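Brinthorpe Public Library Reviews Its Seed and Tool Lending Program

November 30, 2008

The Brinthorpe Public Library has completed the second full season of its seed and tool lending program, which allows cardholders to borrow garden tools, small office equipment and packets of vegetable seed on the same terms as books. The head of circulation met with the newsletter to review the season and to describe what patrons may expect in the coming year.

The program began with a bequest from the Flurholm estate, which set aside money for "practical instruction in the household arts." According to the head of circulation, the wording gave the library some difficulty. "We held classes for a while, and attendance was fair," she said. "What people asked for at the end of every class was whether they could take the equipment home. It took us longer than it should have to say yes."

By the close of this season 127 households had registered. Each may keep as many as 6 items at one time, for a loan period of two weeks. Seed is handled differently. Patrons take what they can plant and are asked to bring back saved seed in the fall, labeled with the variety and the year.

Returns of seed have been lower than returns of tools. "Beans come back, and tomatoes come back," the head of circulation said. "Peppers are harder. They cross with each other if they are grown close together, and a family that planted a sweet pepper beside a hot one may bring us something else entirely. We now ask that peppers be brought in whole, so that a staff member can look at the fruit before the seed is taken out and dried." 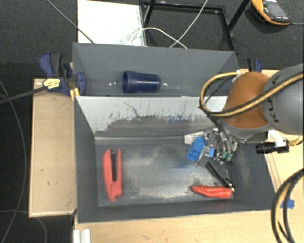 Cataloging was the larger part of the first year's work. The library's existing system, supplied by Heltunel, had no category for objects, and staff entered the first tools as oversize pamphlets. A separate record type was added last December. It carries a field for condition, which is filled in at checkout and again at return.

Asked about damage and loss, she said that the figures had been better than the board expected. Eight items were withdrawn this season, most of them for ordinary wear. "A rake is going to lose a tooth. We do not charge for that," she said. "We do charge when a thing is not returned, and the charge is the replacement cost with no fee added to it."

She was less satisfied with the hours. Tools may be collected only at the Kwok Street entrance, and that desk closes at five o'clock. Patrons who work in the daytime have written to the library on the subject, and one evening of extended service is under study. Staffing will determine whether it can be offered before spring.

The seed cabinet will be closed through December for inventory. Tools remain available during that time, and reservations may be made by telephone or at the desk. Saved seed from this year's gardens will be accepted until the cabinet reopens, provided that it is fully dry and in a paper envelope. Seed in plastic bags cannot be taken.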